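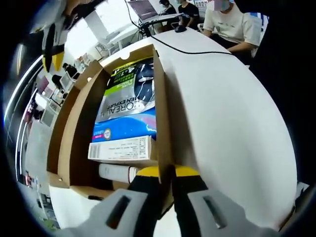
자동화 설비 기획 6강 강의노트: 그리퍼 예산, 어디서 새는가

지난 시간에 로봇 팔 견적서 읽는 법을 했죠. 오늘은 팔 끝에 달리는 것, 그러니까 그리퍼랑 그 주변 비용 얘기예요. 제가 제일 좋아하는 주제라 말이 좀 길어질 것 같습니다!

견적을 처음 받아 보면 다들 본체 가격만 봐요. 저도 그랬어요. 첫 과제 때 Canarus 그리퍼를 4000유로에 잡아 놓고 예산 끝났다고 좋아했는데, 손끝 패드랑 케이블, 예비 손가락은 한 줄도 안 넣었더라고요. 결국 10월에 추가 신청서를 썼습니다(결재받기 정말 힘들었어요). 여러분은 처음부터 소모품 칸을 따로 만드세요. 노란 팁 패드 같은 작은 부품도 품번, 단가, 납기까지 다 적고요.

다음은 물건 쪽입니다. 구매 전에 "무엇을 집을 건가"를 꼭 표로 만드세요. 골판지 상자 안에 세워 둔 광택 포장, 옆으로 눕힌 흰 종이갑, 가로로 놓인 원통형 튜브. 이렇게만 섞여도 필요한 손가락 벌림 폭이 다 달라요. 로레알 멘 엑스퍼트 포장처럼 앞면이 반짝이는 건 비전 쪽 담당자한테도 미리 물어보시고요. 조명을 나중에 바꾸면 그것도 돈이에요.

벌림 폭은 수업에서 85mm를 기준으로 계산합니다. 여기서 상자 안쪽 벽과의 여유를 빼먹는 분이 해마다 있어요. 물건 폭만 재지 말고 손가락 두께까지 더해서, 상자 벽 가까이에 있는 물건도 잡을 수 있는지 보세요. 접힌 날개도 공간을 먹습니다. 밖으로 펼쳐 놓고 쓸 거면 작업대 폭에 그만큼 더 잡아야 해요.

작업대 얘기도 잠깐. 노트북이랑 마우스 놓을 자리, 케이블 지나갈 길을 도면에 그려 넣으세요. 사람이 같은 탁자에 앉는 배치라면 의자 뺄 공간도요. Ieva Žukauskas 선생님이 지난 발표 때 이걸로 감점을 꽤 하셨어요 ㅎㅎ

예산표 항목(이 순서 그대로 써 주세요)
본체와 장착 플랜지
손가락, 팁 패드, 예비품
케이블과 전원
작업대, 조명
시험용 물품과 상자
설치 및 교육
예비비

시험용 물품은 의외로 빨리 닳아요. 종이갑은 모서리부터 뭉개지니까 같은 걸 여러 개 사 두세요.

과제: 2인 1조로 Mondero와 Rätsep 두 곳의 견적을 비교해서 위 표를 채워 오세요. 견적서 원본은 자료실에 올려 뒀습니다. 운송비가 한쪽에만 포함돼 있으니 잘 보시고, 마감은 2026년 5월 29일, 제출은 Jaanus Kalniņš 조교에게 메일로 하시면 됩니다.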